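**Lulby hand kit from Nidon, worth it for a two arm bench setup?**

*posted by Dunne*

Looking at the Lulby pair (left + right hand, both with the wrist block). Price I got was 1,945 for the pair, cables included, no controller. We already have arms, just need hands that can deal with kitchen stuff. Bowls mostly. Thin rims, light plastic, slippery table.

Anyone running these day to day? Mainly want to know
- does the grip on a rim hold or does the bowl tip
- how bad is the cable on the right side
- is the Nidon support any good, their page says 7 days for a reply which seems long

Need to order before August so quick answers great, even short ones.

---

**Pidodel**

Have had a pair on the bench since spring. Short version, yes for bowls, no for anything heavy.

Rim grip is fine if you go one finger over the rim and one down low by the table. Don't pinch only the top edge, light bowls roll right out. Some tilt is normal, we quit fighting it. Start slow, the default closing speed in the Nidon software is way too fast for thin plastic. I run it at 40 percent and leave it there.

Nesting bowls was our first real job with them, same pink bowls every time:

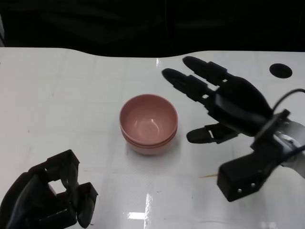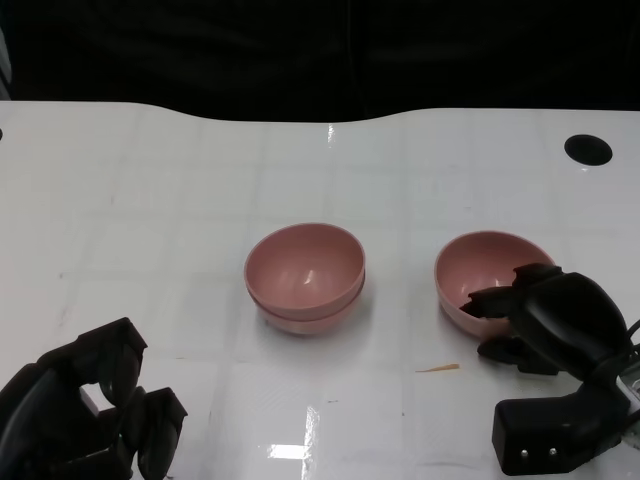
*Lulby pair on the nesting job. Right hand open by the stack in the first one, on a single bowl in the second.*

Cable: it loops up off the back of the hand and it will catch on things if you let it. Tie it to the arm, leave slack for the wrist to turn. Took me two trys to get the length right. Check the screws on the wrist block too, mine needed tightening after the first week.

Glossy table is a pain. Glare from the ceiling light threw off our bowl detection more than anything the hands did. Would fix your lighting before you blame the kit.

Support answered me in a day, once. Second time never heard back. So who knows.

---

**benchrat_90**

too expensive. you can print somthing close for a lot less if you have the time

---

**toolshelf**

Depends if you need both hands. We bought the right one only and it does nearly all our picking, asked Nidon and they sold it single, it's just not listed on the page. Have to email.

Also ask which finger tips are in the box. Ours came with the hard ones and they slid on smooth plastic. Soft tips are a seperate order. Warranty is 90 days and starts when it ships, so don't let it sit in the box like we did.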